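Merinora · Servicio de atención a usuarios de cartografía
Registro de incidencia 2375
Asunto: desplazamiento de topónimos y línea de costa en la hoja de las islas Hastitz
Producto afectado: mapa base Preltus, capa de relieve subglacial
Prioridad: media
Estado: resuelta, con una tarea pendiente
Responsable: Elisa Cirillo, unidad de datos geográficos
Fecha de apertura: 2024-09-16

1. Descripción comunicada por el usuario

El usuario, perteneciente al área de publicaciones, informa de que al superponer la capa de relieve subglacial sobre la capa de costa vigente los rótulos de la vertiente oriental aparecen desplazados hacia el mar. El desplazamiento no es uniforme: resulta inapreciable en el extremo norte de la hoja y alcanza su valor máximo en el entorno del cabo Bassi, donde el nombre del cabo queda situado sobre el canal. Se indica asimismo que dos ensenadas figuran con el nombre intercambiado y que varias curvas de nivel negativas se representan con el color reservado a las cotas positivas.

Se adjuntan a la solicitud el archivo de proyecto, la relación de topónimos afectados y una exportación en formato de impresión. El usuario solicita que la corrección esté disponible antes del cierre de la edición de octubre.

2. Comprobaciones iniciales

2.1. Se abre el archivo de proyecto en el equipo de referencia. El desplazamiento se reproduce desde la primera carga, sin necesidad de modificar la escala ni la extensión visible.

2.2. Se desactivan las capas auxiliares (glaciares, estaciones, rutas históricas). El error persiste.

2.3. Se comprueba el sistema de coordenadas declarado. Tanto la capa de costa como la de relieve figuran en proyección estereográfica polar, con el mismo elipsoide. No obstante, los metadatos de la capa de topónimos no consignan el paralelo estándar, por lo que el programa aplica el valor predeterminado.

2.4. Se solicita al usuario que confirme la procedencia de la capa de topónimos. Responde que fue obtenida de la edición anterior de la hoja y que los nombres corresponden en su mayor parte a accidentes costeros, dado que el interior carece de denominaciones aprobadas.

2.5. Se revisa el historial de la capa. Consta una conversión de formato efectuada con la versión 2 del módulo de importación, en la que se perdió el archivo auxiliar de proyección. A partir de ese momento la capa se ha distribuido sin definición completa. 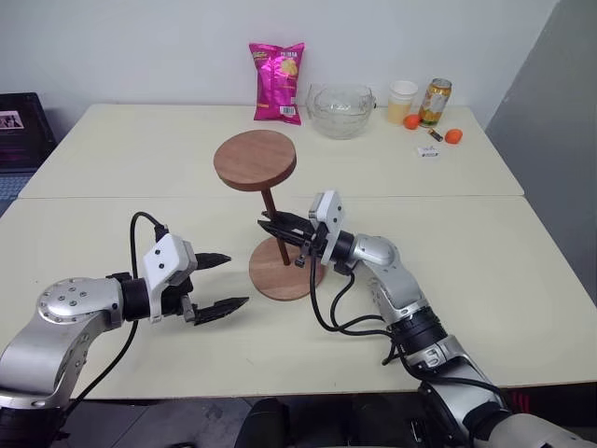
3. Diagnóstico

Se identifican tres causas independientes, que se tratan por separado.

Causa A. Paralelo estándar ausente. El programa asigna a la capa de topónimos un paralelo distinto del empleado en la capa de costa. La diferencia de escala resultante crece con la distancia al polo, lo que explica que los rótulos próximos al extremo norte debieran ser los más afectados. Sin embargo, el usuario señala lo contrario. Revisada la hoja, se aprecia que su orientación está invertida respecto de la convención habitual: el borde superior corresponde al sector más cercano al polo. La observación del usuario es, por tanto, coherente con el diagnóstico una vez corregida la lectura de la orientación.

Causa B. Intercambio de nombres. Las dos ensenadas comparten identificador en la tabla de origen. Al ejecutarse la unión de tablas, el programa asigna a cada geometría el primer registro coincidente según el orden alfabético. El defecto procede de la tabla y no guarda relación con la proyección.

Causa C. Color de las cotas negativas. La rampa de color se definió sobre valores referidos al nivel medio del mar actual, mientras que la capa de relieve entregada en esta edición incorpora el ajuste por rebote isostático. Las celdas que pasan de una cota negativa a una positiva tras el ajuste conservan la clasificación antigua en la leyenda, pero se dibujan con la nueva. El resultado es una franja de celdas cuyo color no coincide con el signo de la curva de nivel que las delimita.

4. Actuaciones

4.1. Se reconstruye el archivo auxiliar de proyección a partir de la hoja contigua, que lo conserva íntegro. Se asigna a la capa de topónimos sin reproyectar las geometrías. Tras la recarga, el rótulo del cabo Bassi se sitúa sobre tierra.

4.2. Se contrasta la posición de los rótulos con 31 puntos de control de la línea de costa. En todos ellos la separación residual es inferior a la tolerancia fijada para la escala de publicación.

4.3. Se asignan identificadores nuevos a las dos ensenadas y se repite la unión de tablas. Los nombres quedan restituidos. Se deja constancia del cambio en el diccionario de datos para evitar que una actualización automática recupere los valores anteriores.

4.4. Se generan de nuevo las curvas de nivel sobre la capa ajustada y se vincula la rampa de color al mismo archivo. La leyenda se redacta otra vez para indicar de forma expresa que las cotas están referidas a la superficie del lecho rocoso con ajuste isostático.

4.5. Un primer intento de exportación se interrumpe al alcanzar el 80 % del proceso. El registro del programa señala memoria insuficiente en la composición de transparencias. Se sustituye el sombreado transparente por un sombreado combinado previamente en un único ráster y la exportación finaliza sin avisos.

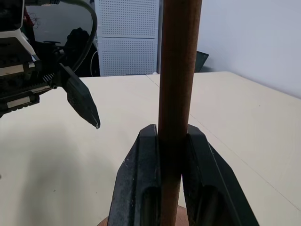

4.6. Se remite al usuario la exportación corregida junto con el proyecto y el nuevo archivo auxiliar. Se le ruega que elimine la copia local de la capa de topónimos antes de abrir el proyecto, pues el programa da preferencia a los archivos situados en la carpeta de trabajo.

5. Respuesta del usuario

El usuario confirma la correcta posición de los rótulos y de las ensenadas. Comunica, no obstante, que en su equipo el contorno de la isla meridional sigue mostrando un doble trazo. Se le solicita una captura y el listado de capas cargadas.

Del listado se desprende que permanecen activas dos versiones de la línea de costa: la actual y la calculada para el supuesto de ausencia de hielo. Ambas son válidas, pero el proyecto original aplicaba el mismo estilo a las dos. Se recomienda mantener la costa actual en trazo discontinuo y la costa calculada en trazo continuo, según la guía de estilo de Preltus. El usuario aplica el cambio y da su conformidad.

6. Observaciones sobre el contenido de la hoja

El área de publicaciones consulta si procede rotular los canales interiores que aparecen al retirar la capa de hielo. Esta unidad informa de que dichos accidentes no disponen de nombre aprobado y que su rotulación con denominaciones provisionales puede inducir a error. En caso de que se considere necesaria para la comprensión del mapa, deberá emplearse la tipografía reservada a los nombres no oficiales e incluirse la nota correspondiente en el margen.

Se recuerda igualmente que la denominación «península» en la vertiente oriental responde a la configuración de la superficie actual. En la representación del lecho rocoso, el accidente queda separado de la masa principal por un canal estrecho. La edición vigente mantiene el nombre por continuidad con las hojas anteriores.

7. Tarea pendiente

Revisar las demás hojas convertidas con la misma versión del módulo de importación y comprobar si conservan el archivo auxiliar de proyección. Las hojas que carezcan de él se retirarán temporalmente de la descarga pública hasta su corrección. La revisión queda asignada a la unidad de datos geográficos y su resultado se anotará en este mismo registro.

8. Cierre

La incidencia se da por resuelta en lo relativo a la hoja de las islas Hastitz. Si el usuario detectase nuevas discrepancias en esta hoja, deberá responder a la presente comunicación sin modificar el asunto e indicar el identificador de la capa, la escala de trabajo y las coordenadas del punto observado. Las solicitudes referidas a otras hojas se tramitarán mediante una incidencia independiente.

Elisa Cirillo
Unidad de datos geográficos, Merinora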